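Research > Work and Automation > Working papers
9 min read
37 shares | 8 comments

4. Findings from the Virnham packing site

4.1 Training the cell before the shift

Ziltau put its first arm into the Virnham kitting room in March, on the line where small parts are sorted into trays by hand. Before that: four sorters per shift, standing, 300 trays on a normal day. After: two sorters, one cell minder, one person floating between lines. Headcount stayed the same on paper. The jobs did not.

Most of what we observed was the new minder role. Minders set out practice pieces, start the pick, watch, reset, write down what went wrong. Practice uses plain blocks on a cloth, real parts come later (Figure 3). Silviu Zamfir, a sorter at the site before the change, called it "babysitting with a clipboard." Others liked it more, mainly for the chair.

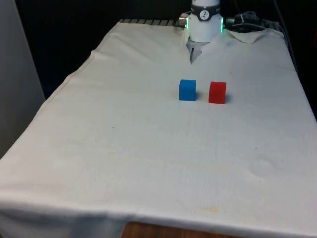 Figure 3. Practice setup: arm and gripper over a cloth-covered table, one blue cube and one red.

The reset is the part managers left out of the job description. Every trial needs the pieces put back by a person, and a minder may do this 80 times in a shift. Small work, but it can't be left. Two minders told us they now skip the mid-morning break becuase stopping the cell means a restart and a note in the log. Sorters on the old line could step away whenever a neighbor covered.

Pay is unsettled. Minders kept the sorter rate during the trial period, with a review promised after 50 shifts. At the time of our visits the review had not taken place. The Bucur site, same owner, pays a small extra for the role, and everyone at Virnham knew the amount.

4.2 Who gets asked

Skill moved too. Sorters knew which parts stick together and which trays come in bent. None of this was in the Jevero task sheets used to set up the cell, it came out in talk, usually at the Saturday handover. When a minder reported a problem the fix went to an engineer off site and came back as a new setting, no explanation attached. Several minders kept there own notes, on paper, and passed them to the next shift. We come back to these notes in Section 5.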